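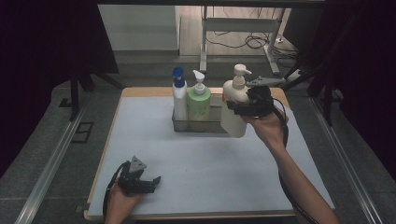 Ticket 1978-3: Refill order count wrong after sync
Opened 13/07/2020 by Róisín Tierney, Moynihan Guest House
Product: Brosine Stock (desktop)
Status: Open, waiting on vendor

Problem as reported
Bathroom refills show 78 units on hand. The shelf has 19. The number was right until the last update and has been wrong every morning since. Hand soap and conditioner are affected, towels are not.

Reply from Brosine support
Please clear the cache, sign out on all devices and sign back in. This resolves most count issues.

Róisín
Did all that. Count went to 19 when I typed it in, then back to 78 overnight. I don't see how a cache on my laptop can change a number while the laptop is switched off, but I did it twice to be fair to you.

Reply from Brosine support
Could a second user be editing the item?

Róisín
There are three logins and I have the password to all of them. The history tab lists my edit and nothing after it. Either something writes to the count without leaving a line in the history, or the history is not a history.

Reply from Brosine support
Thank you. Do you use the Ukent supplier link?

Róisín
Yes, since January. Switched it off last night as a test. Count this morning: 19. Switched it on again at lunch and forced a sync - 78 within seven minutes. I'd call that fairly strong, though I expect to be told it's a coincidence.

Reply from Brosine support
We have passed this to the Ukent link team. It may be reading pack size as quantity. As a workaround, leave the link off and place orders by hand.

Róisín
I pay for the link so that I don't place orders by hand. Also, pack size on the soap is 12, so I can't make 78 out of 19 that way. Please ask them to check the old Fukska import, which had a 78 in it for the same item code. Screenshot of the import row sent by email.

Reply from Brosine support
Import row received and added to the case. No date for a fix yet.

Róisín
Leave the ticket open, please. The last one was closed as "resolved" while I was still typing.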